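Fixing my own computer, month one

January 31, 2024

So I said I'd write more this year and it's the last day of January. Great start.

Quick update on the desktop situation. The old tower from Radebe died over the holidays, or more like it sulked – would turn on, fans going, nothing on the screen. The shop on Varnero Street wanted 300 just to look at it and "maybe" replace the power supply. No thanks. I've got a screwdriver and the internet.

First night I found a long guide on the Skesov forum, 22 steps, half of them about backing up stuff I never backed up. Skipped ahead. Bad idea probably. Took the memory out, put one stick back, tried again. Then the other stick. Picture came up on the second one and I yelled so loud the dog left the room.
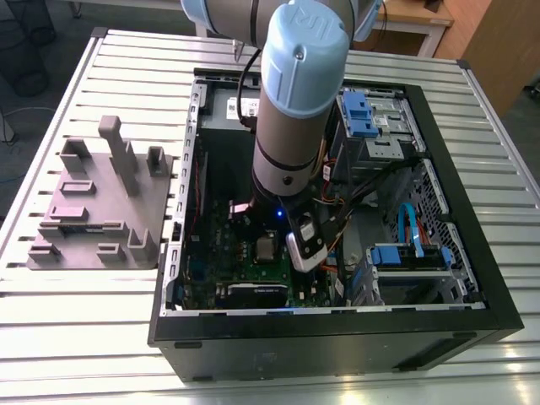 So one bad stick of memory, that was teh whole problem. Ordered a new pair, came in four days, clicked right in. While I was waiting I ran it on the good one and it was slow but fine for email and bills.

Things I'd do different. Take photos of the cables first. Put the screws in a cup, I lost two in the carpet and one is still in there somewhere. Eat dinner before, not after.

Also finally moved all the family pictures off that thing. 2,175 of them, mostly blurry, a whole folder from the lake in May that I'd forgotten about. They're on an outside drive now plus a second copy at my sister's. Took most of a Saturday's worth of coffee.

Next up is the noise. There's a fan in there that rattles when its cold in the room. Somebody recommended a Rorneo one, supposed to be quiet, definately cheaper than a new computer. Will report back if I get to it before spring. Gotta run, laundry.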